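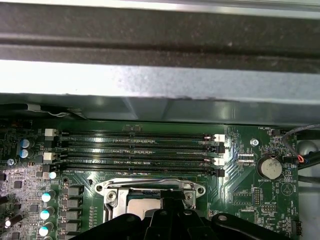

May 19, 2024

Quick one, because I have to be out the door soon and I've been chewing on this all week.

I think we should stop throwing out office computers on a schedule. All of it. The three year lease, the five year refresh, whatever your place calls it. The calendar is a terrible judge of whether a machine is any good.

What set me off: a small insurance office near me, Kandpal, cleared out its whole back room in February. 35 desktops on the curb side of the loading dock, shrink wrapped, going to be shredded. Not sold. Shredded. I asked. The guy with the clipboard said they were "end of life." I said whose life. He didn't laugh, fair enough, he was working.

Those machines did email and spreadsheets. The people at those desks still do email and spreadsheets. Same forms, same phone calls, same printer that hates everybody. The new computers will do the same job and nobody at a desk will feel the difference after lunch on day one.

And yes I know the arguments. I used to make them. I did purchasing for a parts distributor, Gumar, for a good long stretch and I signed those refresh orders myself. Never opened one of the old boxes. Not once! It was a line on a sheet, the line turned red, I bought new ones.

## The warranty thing

Biggest argument first. "We can't run anything out of warranty."

Why not? You run the building out of warranty. The chairs. The coffee maker, the elevator. When the elevator breaks somebody comes and fixes it and sends a bill, and the bill gets paid, and people grumble for a day. But a desktop with a dead fan is a crisis of governance.

A warranty is a price. You can pay it up front or you can keep a little money in a drawer and pay for repairs as they come. At Gumar we had 262 desktops the year I finally sat down with the repair tickets, and 24 of them had needed a part. Most of those were drives or power supplies. Cheap stuff. We replaced the lot anyway, every single one, because the schedule said so. I signed that too. Still bugs me.

I'm not saying never replace anything. If it's broken and the part costs more than the machine is worth to you, fine, let it go. If the person using it is waiting on it all day, get them something faster, their time is worth more than the box. But look at it first. Ask the person. That's the whole policy I want: look at it and ask the person.

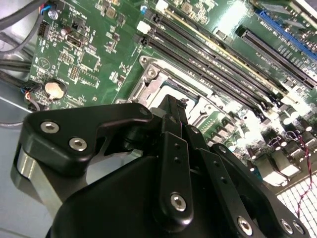 ## Security, which is the good argument

OK this one is real and I won't pretend otherwise. Software support ends. When the updates stop coming you shouldn't have that computer on a network with customer files on it. I agree with that completly.

But notice what happened there. The software stopped, the hardware kept going. We let a decision made in some far off office about an operating system turn into a decision about a pile of metal and copper in our own hallway. Those are two decisions. Sometimes there's another system you can put on it. Sometimes it can do a job off the network, run the label printer, sit in the training room. Sometimes a school or a club wants it and knows what to do with it.

And sometimes no, and it goes. Fine. But then wipe the drive or pull the drive and let the rest have another life. The drive is the part with your secrets in it. Nobody ever stole a customer list out of a power supply. Shredding a whole computer to kill one drive is burning the desk to get rid of a letter.

## It's about habits more than money

The money matters, sure. I've heard a purchase like that waved through in a meeting where we then spent longer arguing over 1000 dollars for a new fridge. But money isn't what gets me.

What gets me is how it teaches people to think about things. You work in a place where everything gets swapped before it fails, and you forget that things can be opened. There are screws. There's a lid. Under the lid there's parts, and the parts come out, and other parts go in. A desktop tower is one of the last things in an office an ordinary careful person can repair with a screwdriver and an afternoon, and we treat it like a sealed brick.
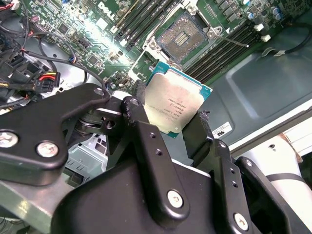

I learned this late. There's a repair shop across town called Ernlow, two benches and a counter, and I started hanging around there on my lunch break after I left purchasing. First thing they had me do was add memory to an old tower. I was scared of it. Took me most of the hour, and most of that was being scared. Then it was in, and I was annoyed for a week thinking of every machine I'd ever signed away for being "slow."

More memory. A better drive. Blow the dust out. Thats the fix for an awful lot of slow computers, and it costs less than the pizza for the meeting where you plan the refresh.

The vendors won't tell you this, obviously. Brellisix, who handled our leases, used to send a very pleasant email every year with a chart of "productivity loss by device age." Line going up and up. I asked once where the line came from and got a nicer chart. I don't even blame them, selling is their job. Asking was mine and I did it one time.

So, what I'd like. If you're the one who signs: before the next order, walk the floor. Take the list with you. Sit at a few of the machines and open what those people open all day. Cross off the ones that are fine. Put a little aside for parts, find a shop or find the person in the building who already fixes everyone's laptop on the quiet, and pay them for it properly.

If you're not the one who signs, ask where the old ones go. Just ask, out loud, in the meeting. I had that job for years and I can tell you the question never came up.

Anyway. Got to run. More on printers another time, I have feelings about printers.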